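4. 市販ハンドキットの導入評価

4.1 評価対象と前提

本節では、Brullitz社が研究・教育機関向けに販売しているハンドキットと、それに付随する立ち上げ支援サービス「Tudusby」を取り上げる。同社の製品資料では、開梱から最初の把持動作までを半日で終えられること、指部を工具一本で交換できること、再較正なしで3,000回の把持に耐えることが主な利点として挙げられている。いずれも魅力的な数字ではあるが、測定条件の記載は乏しい。3,000回という値についても、対象物の質量や把持力、周囲温度が示されておらず、そのままでは他製品との比較に使えない。

先行するCarrollキットの資料にも同様の曖昧さがあり、筆者らは以前、公称値と実測値の差に悩まされた経験がある。そこで今回は、供給元の担当者を立ち会わせず、付属の手順書だけを頼りに組立てと試験を行った。作業場所はOvulville分室の一階である。専用の定盤や防振台は使用していない。購入を検討する研究室の多くは、そのような設備を持たないと考えられるためである。

4.2 組立てと配置

手順書は全体として読みやすいが、部品の呼称が図と本文で一致しない箇所が残る。とくに指部の取付けでは、締付けトルクの指定が本文にはなく、巻末の表にのみ記されている。表を見落とした場合、作業者は手の感覚に頼って締めることになる。支援サービスに問い合わせたところ、回答は翌日の午後に届いたが、内容は巻末の表への案内だけであった。有償の支援としては物足りない。

配置作業の様子を図3に示す。床にはカーペットの上から黄色のテープで区画を設け、その周辺で作業を進めた。

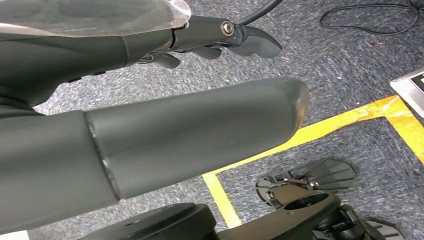 図3 ハンドの配置作業。カーペット上の黄色い線は床用テープによる区画

製品資料では、区画と本体の位置合わせは「一度行えば十分」とされる。しかし、カーペットのような柔らかい床面では、基部の沈み込みがどの程度生じるかは事前に予測しにくい。筆者らは試行の区切りごとに基準点を取り直す運用としたが、この手間は公称の導入時間に含まれていない。含めて計算すれば、半日という表現は成り立たない。筆者らの場合、最初の把持に至ったのは二日目の昼過ぎであった。

また、工具一本という説明も正確さを欠く。指部だけを交換する場合は確かに六角レンチ一本で足りる。一方、配線の取回しを変更する場合には別の工具が必要となり、これは付属品に含まれない。些細な点ではあるが、営業資料の書き方としては誠実とは言いがたい。

4.3 把持試験の結果

予備試験として、樹脂製の円柱を対象に200回の把持を行った。この段階では落下は見られず、位置の再現性も良好であった。ここで評価を終えれば、資料の主張を追認する結果になっていただろう。実際、同社が公開している導入報告の多くは、この程度の試行数にとどまっている。

本試験では、同じ条件のまま試行を継続した。その結果、1,479回目で把持位置のずれが許容範囲を超え、再較正が必要になった。公称の3,000回に対し、半分に届いていない。ずれは突然現れたものではなく、記録をさかのぼると緩やかな増加が認められる。ただし、原因を指部の摩耗、締結の緩み、床面の変形のいずれに帰すべきかは、本試験の範囲では切り分けられなかった。対象としたキットが一式のみである点も考慮する必要があり、この一例から製品全体の寿命を論じることはできない。

4.4 支援サービスの費用対効果

Tudusbyの契約には遠隔診断が含まれる。ずれの発生後に記録一式を送付したが、返答は「環境要因の可能性が高い」というもので、判断の根拠となる解析は添えられていなかった。床面の条件が問題であるなら、設置要件として事前に明記すべきである。現行の手順書には床材に関する記述が一行もない。

一方で、交換部品の納期は短く、五月に発注した指部は木曜日には手元に届いた。部品供給に限れば、Carrollキットより明らかに優れている。筆者らとしては、部品のみを都度購入し、支援契約は見送るという選択が現時点では妥当と考える。床材を変えた場合の比較は次節で述べる。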